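Foster Room News

The cat room at the Werkgate building is full again. We had 27 cats and kittens in our care at the start of November, and 11 of those are in foster homes. The rest are at Werkgate waiting for a spot to open up.

Jaretti and Wemalel came in together from the same barn. They are sisters, we think close to a year old, and both have been spayed and vaccinated. Jaretti is the bold one. She will climb in your lap before you have your coat off. Wemalel hid behind the dryer for most of her first week and now comes out for meals, and for her sister. They need to go to one home. The adoption fee for the pair is $104, which covers their shots and microchips.
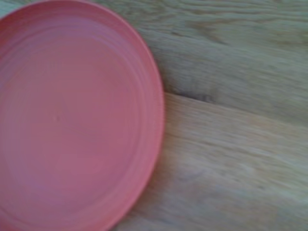 Malabanan, the big orange boy many of you asked about, is done with his dental work. He lost 3 teeth and is on soft food for now. He weighs more than he should, so please don't slip him treats when you visit. He does fine with calm dogs. We have not tried him with small children.

We are low on canned kitten food and non-clumping litter. Regular clay litter is fine for the adult cats, but the little ones try to eat it. Donations can be left in the bin by the side door at Werkgate any time before 6 p.m. Please don't leave animals there. Call first and we will work out a time to meet you.

Foster homes get food, litter and a carrier from us, and we cover all vet bills. You need a spare room or bathroom with a door that closes. Most kittens stay three to six weeks. If you have fostered before and took a break over the summer, send us a note and we will put you back on the list.

The next adoption afternoon runs from 1 to 4 p.m. in the front room. Bring a carrier if you plan to take someone home.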